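Beschaffungsplanung für Robotersysteme
Skript zur Vorlesung, Einheit 5: Budget, Stückliste und Nebenkosten bei zweiarmigen Manipulatoren
Dozentin: Divina Soriano
Übung: Jayson Lacson

5.1 Einordnung

Einheit 4 behandelte die Anforderungsanalyse. Vorausgesetzt wird, dass für das Vorhaben ein Aufgabenkatalog vorliegt, in dem jede Handhabungsaufgabe mit Objektklasse, Arbeitsraum und Zykluszahl beschrieben ist. Ohne Aufgabenkatalog lässt sich kein Angebot bewerten. Das Durchgangsbeispiel bleibt das Vorhaben Nurnau: ein zweiarmiges System für den Umgang mit Textilien in Wohnräumen.

5.2 Kostenarten

Zu unterscheiden sind Investitionskosten, Integrationskosten und laufende Kosten. In studentischen Anträgen wird meist nur die erste Gruppe vollständig erfasst.

Investitionskosten: Arme, Greifer, Steuerung, Kameras, Trägergestell, Rechner.
Integrationskosten: Halterungen, Adapterplatten, Kabelführung, Kalibrierung, Abnahme, Einweisung.
Laufende Kosten: Greiferbacken, Kabelsätze, Wartung, Versicherung, Raumnutzung, Personalstunden im Versuchsbetrieb.

Für den Kostenplan Nurnau gilt eine Wertgrenze von 3000 Euro je Einzelposition. Oberhalb dieser Grenze sind Vergleichsangebote einzuholen, unterhalb genügt ein Preisvermerk. Die Aufteilung einer zusammengehörigen Lieferung auf mehrere Positionen zur Unterschreitung der Grenze ist unzulässig. Arm und zugehörige Steuerung gelten als eine Position.

5.3 Greifer

Der Greifer wird nach der Objektklasse ausgelegt, die Traglast des Arms ist bei Textilien selten der begrenzende Faktor. Maßgeblich sind Öffnungsweite, Backenform, Reibwert der Auflage und die Feinheit der Kraftregelung. Dünne Stoffe erfordern eine geringe Spaltbreite im geschlossenen Zustand; Kleiderbügel und Gitterstäbe erfordern eine schmale Außenkontur.

Im Kostenplan sind Greiferbacken als Verschleißteil zu führen. Nurnau rechnet mit neun Backenpaaren für die Projektlaufzeit, davon zwei als Sofortreserve am Einsatzort.

5.4 Halterungen und Kabelführung

Halterungen am Handgelenk werden häufig im Haus gefertigt. Sie sind trotzdem zu bepreisen: Konstruktion, Material, Maschinenzeit, Nacharbeit. Ein Nullansatz ist im Übungsblatt als Fehler zu werten.

Außen geführte Leitungen sind in der Anschaffung günstig und schnell zu tauschen. Dem stehen zwei Nachteile gegenüber: Die Schlaufen können an Gestellen hängen bleiben, und die Stecker werden bei jeder Drehung des Handgelenks mechanisch belastet. Innenführung oder Schlauchpaket erhöht die Investition und senkt in der Regel die Stillstandszeit. Beide Varianten sind im Plan gegenüberzustellen, jeweils mit Ersatzkabelsatz.

5.5 Einsatzort

Bewohnte Räume verursachen Kosten, die in einer Laborplanung nicht vorkommen. Zu prüfen sind insbesondere:

- Bodenbelag: Glanz und Reflexionen, Eignung für Rollen, Schutz gegen Kratzer.
- Gegenlicht durch Türen und Fenster, gegebenenfalls Kameras mit höherem Dynamikumfang.
- Gegenstände am Boden und Möbel mit schräg stehenden Beinen.
- Transportweg, Türbreiten, Stromanschluss.

Die Begehung ist vor der Angebotseinholung durchzuführen. Im Vorhaben Nurnau fand sie an einem Samstag statt; der Zuschlag für Wochenendarbeit war nicht eingeplant und musste aus der Reserve gedeckt werden.

5.6 Angebotsvergleich

Für die Übung liegen zwei Angebote vor. Gredby bietet ein Komplettsystem mit Abnahme und Einweisung, Nirkwood liefert Komponenten ohne Integration. Ein Vergleich der Endsummen ist deshalb nicht aussagekräftig. Das Angebot Nirkwood ist zunächst um die Integrationskosten nach 5.2 zu ergänzen. Lieferzeiten gehen als eigenes Kriterium ein - der Versuchsbetrieb soll im August beginnen, eine spätere Lieferung verursacht Personalkosten ohne Gegenleistung.

5.7 Aufgabenblatt

1. Erstellen Sie die Stückliste für beide Arme bis einschließlich Handgelenk. Kennzeichnen Sie Verschleißteile.

2. Überführen Sie das Angebot Nirkwood in die Kostenarten nach 5.2. Annahmen sind einzeln zu begründen.

3. Leiten Sie aus der Aufnahme vom Wäscheständer Anforderungen an Greifer, Kabelführung und Arbeitsraum ab. Berücksichtigen Sie das am oberen Ende gegriffene gelbe Tuch, die eng hängenden blauen Bügel und die parallelen Stäbe des Ständers. Ordnen Sie jeder Anforderung eine Position im Kostenplan zu.
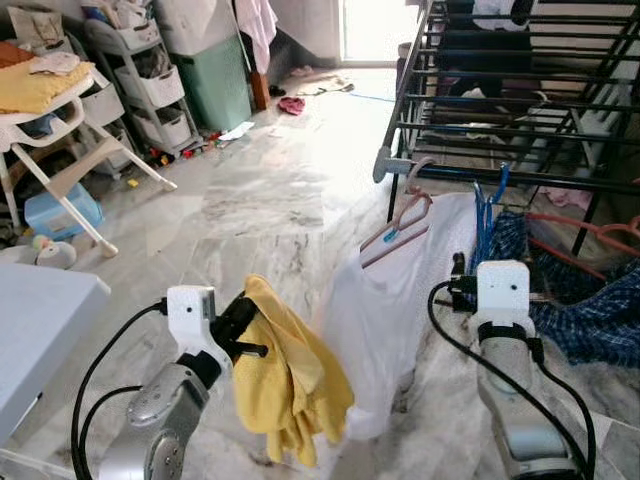

4. Berechnen Sie die Reserve für den Einsatzort nach dem Verfahren Espiritu (Einheit 3). Abgabe bei Jayson Lacson, Umfang höchstens fünf Seiten ohne Stückliste.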